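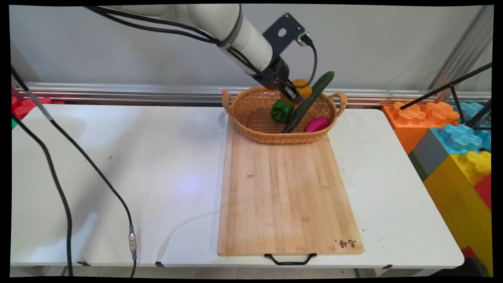 Is a ball-and-socket armature kit worth the money over twisted wire for a first walking puppet?

For a puppet that will be on set longer than a few days, the Vundberg kit pays for itself in repairs you don't have to make. For a short test or a background character, stay with wire.

Vundberg 487 Armature Kit, reviewed
By Cremilda Pimentel
February 22, 2018

The 487 is a steel ball-and-socket armature kit for stop motion puppets between 9 and 12 inches tall. It ships unassembled. I built one as a human figure, padded it with upholstery foam, dressed it in knit fabric, and used it as the lead in a short that ran to 789 finished shots' worth of bad planning before we cut it down to something sensible. The kit was bought at full price.

Contents

The box holds double-ball joints for shoulders, elbows, hips, knees and ankles, single-ball joints for the neck and wrists, a chest block, a pelvis block, threaded rod, two foot plates with hinged toes, and a hex key. The parts come in bags labeled by body region. The instruction sheet is a single page, printed on both sides, and the drawing of the pelvis is reversed left to right. Lay the parts out flat before you thread anything and the mistake is easy to catch.

There are no hands. The wrist joints end in a short square tube that takes twisted wire, and you make the fingers yourself. I prefer this. Fingers break first on any puppet, and a plug-in wire hand can be swapped between shots.

Assembly

Plan on a full evening. The rod has to be cut to length for each limb, and the kit leaves the proportions up to you. Use a fine-tooth hacksaw and run a nut onto the rod before cutting, so that backing it off cleans up the thread. Thread lock goes on the rod ends only. Keep it well away from the joint plates.

The joint plates are drilled to a shallow cup, and the balls seat properly in most of them. On my kit the left knee had a burr on the inside edge of one plate. It made the joint skip at about half bend. Two minutes with wet-and-dry paper fixed it, but a new builder might have taken the skip for a tension problem and overtightened the screw.

Tension

Most of what you pay for is in the tension range, and it is good. The hip and ankle joints will hold a loaded puppet on one foot without tie-downs if the figure is kept light. The elbows can be backed off far enough that a small push on the wrist moves only the forearm. I set the ankles tightest, then the hips, knees and waist, with the neck loosest of all.

The screws hold their setting better than I expected. I retightened the ankles daily and the hips every third day or so. The shoulders needed no attention until the walk cycles were finished. Leave slits in the foam at every screw head. Shalini Bhatia, who sewed the costume, put a hidden seam down the outside of each leg, and without that seam the ankles would have been a much slower job.

Feet

The feet are the weak point. Each plate has a tapped hole at the heel and another at the toe for tie-downs from below the set. The heel hole is placed well. The toe hole sits too close to the hinge, and a long tie-down screw can lift the toe as it goes in. I ground the screws down until they stopped flush. Magnets are an option on a perforated steel set, but the plates are thin and the hold was too weak for a running pose.

Compared with the Edon and with wire

The Edon kit is cheaper and comes with the limbs already assembled. Its joints use one screw per pair, like the Vundberg, but the plates are softer and the balls wear a track into them. Zeeshan Pirzada lent me his Edon figure for comparison. It had been through one commercial, and both knees had a clear preferred position. For a child-sized or very thin character it still makes sense, as its joints are narrower.

Aluminum wire remains the better choice for tails, ears, tentacles and anything that should curve along its whole length. It springs back slightly after each move, and you learn to push past the pose. It also breaks without warning inside the foam, at the knee more often than anywhere else.

Spares

Individual joints can be ordered from Vundberg by part number. The numbers are on the bags and are not repeated on the sheet, so keep the bags. My replacement toe hinge took most of two weeks to arrive.

Verdict

Recommended for a lead character with a lot of standing and walking. Check every joint for burrs before assembly, shorten the toe screws, and budget for a second pair of foot plates. A revised foot is listed for April, and anyone who can wait should order after that.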